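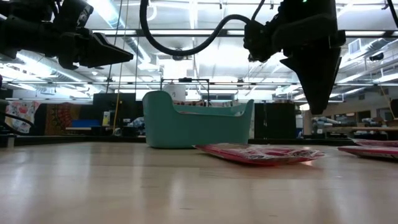
## September, dye bench, late afternoon

Okay, so the madder is finally behaving! I ran the second pot with the Sternport well water instead of tap, same wool, same mordant, and the color came up a proper brick red instead of that sad salmon we kept getting. I should've tried the water first, but I was so sure it was the roots (Poul Hafþórsson has been telling me it was the water since spring, so he gets to be smug for a while).

Pot notes before I forget:

- 126 g wool, the Mac Mathúna two-ply, scoured and soaked overnight
- alum at the usual strength, no cream of tartar this time
- madder from the Omby sack, chopped fairly coarse
- brought up slowly, then held for 2 hours – lid on, hardly any stirring

The thermometer on the big pot reads low. I checked it against the glass one and it's off by 6 degrees Fahrenheit, so anything I wrote down last month needs bumping up. That probably explains the brown skeins too.
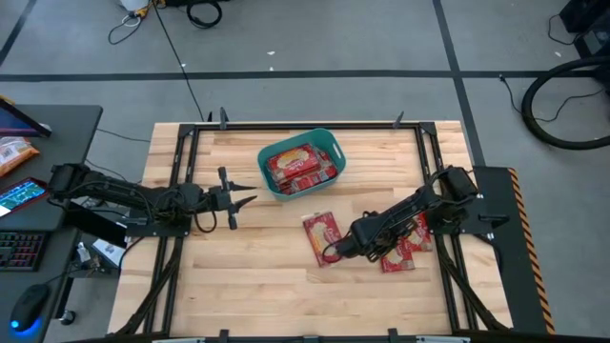
*Long table, red packages and the bin.*

Next up is the walnut. I've got hulls soaking in the lidded bucket by the back door and they smell awful, please don't open it "just to see." I want to try them without any mordant on the Vodwood yarn, plus one skein dipped in iron afterward – 20 minutes, no longer, it went crunchy on me last time. 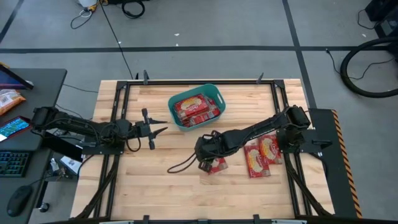 If the iron skein stays soft I'll do the same with the leftover madder bath, which still has plenty of color in it and could give us a nice plum. Need more pH strips and a new sieve. Poul, if you're reading this, the good strainer is NOT for hulls!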